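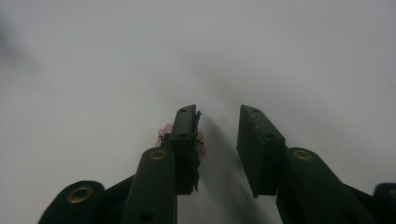 Trerner takes over service of Dasent oily water separators

27 Sep 2024

The marine equipment company Trerner has signed an agreement with the manufacturer Ultix to service all oily water separators of the Dasent series in Northern Europe. The agreement is valid for three years and covers ships in port as well as ships in the yard. Until now the owners had to order service directly from the factory, and the waiting time for a technician was often 14 days or more.

Bilge water collects at the lowest point of the engine room. It is a mixture of sea water, fresh water, fuel, lubricating oil and cleaning agents. Before it may be pumped over the side, the oil must be taken out until no more than 15 parts per million remain. If the separator does not reach this value, the water has to stay in the holding tank and be delivered on shore, and this costs money in every port.

The Dasent separators are installed mostly on ferries, coastal tankers and fishing vessels. The smallest model treats 1,000 litres per hour and the next one 2,000 litres per hour. Both work in two steps: first a plate pack, where the oil drops come together and rise to the top, and then a filter stage for the emulsion that the plates cannot separate.

"Most of the calls that we get are not about the separator itself," said Indira Pinto, head of marine service at Trerner. "They are about the oil content meter. The measuring cell gets dirty, the meter shows a value that is too high, and the valve sends all the water back to the tank. The crew then believes that the filters are finished and changes them, although they are still good."

Under the new agreement, Trerner will keep filters, measuring cells and pump seals in its own store. Calibrated cells will be sent out on exchange, so that the ship does not have to wait until the old one has been checked. The certificate for the new cell comes in the same box and must be kept on board for the surveyor. Owners who already have a service contract with Ultix do not need to do anything – the contract continues with the same conditions until it ends, only the telephone number is a different one.

A first job was done in August on a ferry of the shipping company Björklund. The ferry has two separators from the year of building, and on both of them the plate pack was cleaned and the heating element was replaced. The work was carried out during the night stops, and the ferry kept to its timetable. Björklund has now ordered the same service for its other ships, to be done one after the other through the winter.

Trerner will also offer a one-day course for engine crews. It deals with the daily use of the separator, back-flushing, the choice of cleaning agents and the correct entries in the oil record book. According to Ms Pinto, the cleaning agents deserve more attention than they receive at present. "If you use a strong detergent in the bilge, the oil does not want to leave the water any more – and then no plate pack can help you."

The course will be held in English. Dates and prices are available from the service department on request.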